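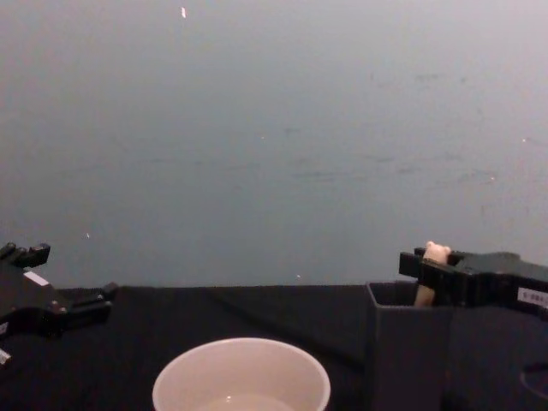

Do we have to redo the whole walkthrough if only one item fails?
Just the failed item and anything it touches. Get it fixed, have a second person look, initial next to the original mark. Don't start a new sheet.

Wondosura Building, ground floor and stairs
Quarterly walkthrough — September
Walked by: Italo Palumbo, Birdie Obi
Area covered: 3120 sq ft
Marks: OK / FIX / N/A. Comments after the dash.

1. WAYS OUT

1.1 Front doors open fully, no key needed from inside — OK
1.2 Side door to Cundine lot opens fully — FIX. Sticks at the bottom, needs a shoulder. Was on the last sheet too.
1.3 Exit signs lit — OK, all of them. One by the restrooms is dimmer than the rest, keep an eye on it.
1.4 Corridor clear full width — FIX. Stack of folding chairs outside the copy room again. Moved while we were there, please dont put them back.
1.5 Stairs: treads tight, handrail tight — OK. Nosing on the second step up is lifting at one corner, glued. Recheck next time.
1.6 Stairs: nothing stored underneath — FIX. Paint cans, a broken fan, box of tile. Cans have to go first.
1.7 Emergency lights, test button held — OK except landing, which went out before we let go. Battery ordered.

2. FIRE

2.1 Extinguishers on hooks, pins in, needle in the green — OK
2.2 Tags current — FIX. Tag 1388 (kitchenette) is missing the last monthly initial. Birdie says she checked it and forgot to sign. Signing late is not the same as signing, leave it blank and start fresh.
2.3 Pull stations visible — OK. Coat rack was drifting toward the front one, slid it back.
2.4 Smoke detectors in place, no covers left on from painting — OK
2.5 Closed doors that should be closed — FIX. Wedge under the stair door. Took the wedge. This is the third wedge.
2.6 Room limit posted in the meeting room — OK, sign says 35, sign is readable.

3. POWER

3.1 Panel door closes, clear space in front — OK
3.2 Breakers labeled — FIX. Two of them just say "new." Cristian to trace.
3.3 No cords under mats or through doorways — OK
3.4 No power strip plugged into another strip — FIX. Front office, behind the file cabinet. Unplugged the second one, the label printer is now on the wall outlet.
3.5 GFCI outlets trip and reset — kitchenette OK, restroom OK, mop closet did not reset. Taped off. Piras Electric called, waiting on a time.
3.6 Cover plates whole — OK

4. WALLS, FLOORS, SURFACES

4.1 Ceiling tiles, stains or sag — OK. Old stain by the vent, same size as the pencil line from last time.
4.2 Carpet edges and floor strips flat — FIX. Strip at the meeting room door has a screw standing up. Screwed down, hole is stripped, wants a longer one.
4.3 Painted and finished surfaces: look for cracks, peeling, soft spots. Marks alone are not a fail, note them and move on.

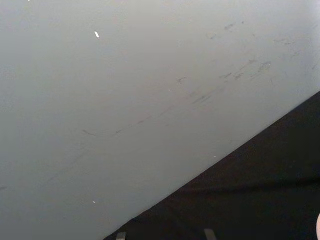
Item 4.3. Dark gray scuffs and smudges on pale surface. Noted.

4.4 Baseboards tight — OK
4.5 Windows latch, no cracked panes — OK. Back one is painted shut, not an exit so not a fail, but somebody should free it before winter.
4.6 Entry mat lies flat — FIX. Curled at the left corner. Replace, we've taped it enough.

5. TABLES AND FURNITURE

5.1 Folding tables: leg locks click on both ends — OK, one pulled (bent lock, tagged DO NOT USE, by the back wall of storage)
5.2 Chairs: no wobble, feet caps on — FIX, several caps missing. Bag of Peltotico caps is in the drawer, wrong size. Need the smaller ones.
5.3 Table cloths: nothing hanging where people walk. If it reaches the floor, fold it up and clip it. 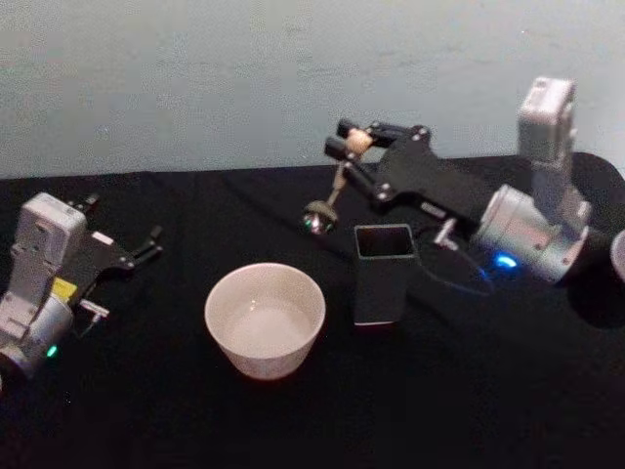 Item 5.3. Black cloth on table, gray wall behind.

5.4 Tall shelves fixed to wall — OK in office. Storage shelf has one bracket out of two, FIX.
5.5 Heavy stuff on low shelves — OK mostly. Paper boxes came down from the top, thank you Khairul.

6. KITCHENETTE AND RESTROOMS

6.1 Hot water not scalding — OK
6.2 Under-sink, leaks — FIX. Slow drip at the trap, bowl under it. Bowl was half full.
6.3 Cleaners in their own bottles, with lables — FIX. One spray bottle with nothing written on it. Poured out.
6.4 First aid kit stocked — short on large bandages and gloves. Eye wash in date.
6.5 Grab bars tight — OK

COMMENTS ADDED AFTER

Pui-shan Ng: 1.2 — can we please plane the door this time. I had to use it with both hands full and it didn't move.

Cristian Arango: 3.2 traced. One "new" is the hall lights, other is the water heater. Labels on.

Khairul Govindasamy: paint cans gone from under stairs. Fan and tile still there, I need someone on the other end of the tile.

Italo: 1.2 door goes on the work list ahead of the mat. 3.5 stays taped until Piras has been. Recheck on open FIX items next walk, 3 pm start, bring the ladder.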